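Military exercise

A military exercise, or war game if it's the sort played out on maps and screens, is a rehearsal for fighting without the fighting. I've been writing these entries for a while now and this is the one I get most letters about, mostly from people who live near a training area and want to know why the windows rattle in May.

There are a few main kinds. A field exercise puts real troops, vehicles and aircraft out on real ground. A command post exercise leaves nearly all of them at home and tests the headquarters staff, who sit in tents or basements answering messages about a battle that exists only on paper. A tabletop exercise is smaller still, often a morning's work with a map and a lot of coffee. Then there's the live-fire sort, where the ammunition is real and the safety rules run to more pages than the plan (I have seen one set, and I gave up at the annex on gates).

Most exercises are built round a made-up country or two. The one I know best is the Pellville series, which uses a quarrel between Jorine and Mondale over a river crossing. Jorine is always the side that attacks. Officers who have been through it several times can tell you the names of its towns and the state of its railways, and I once heard two of them argue for most of a lunch over which bank the Coppens bridge ought to be on!

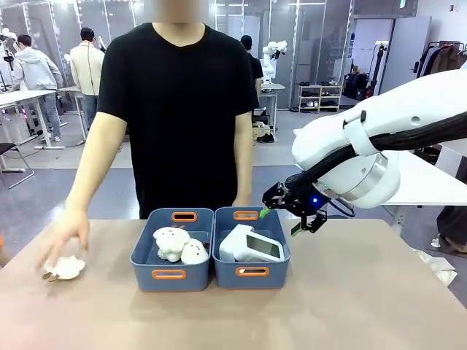 The side playing the enemy is usually called the opposing force, or "red", and the home side is "blue". In between sit the umpires, who decide what has been hit and who is out of it. On the old Pellville exercises this was done with armbands and a good deal of shouting. Later ones used laser kit fitted to rifles and vests, though the umpires stayed on, and so did the shouting. The largest of the series had 1529 people taking part, 463 of them playing red, and lasted 2 weeks.

Exercises also send a message, and this is where they get into the news. Neighbours watch them closely and often complain, saying that a rehearsal for defence looks an awful lot like a rehearsal for invasion — and from the other side of a border it can be very hard to tell. For this reason many countries give notice of large exercises and invite foreign observers along. Short-notice drills, sometimes called snap exercises, make people much more nervous.

Afterwards comes the review, where everyone hears what went wrong. Radios come up a lot. So does fuel. After one Pellville exercise the written report ran to 200 pages, a fair few of them about a supply column that had followed the wrong map.

See also: war game; opposing force; live-fire training; military observer.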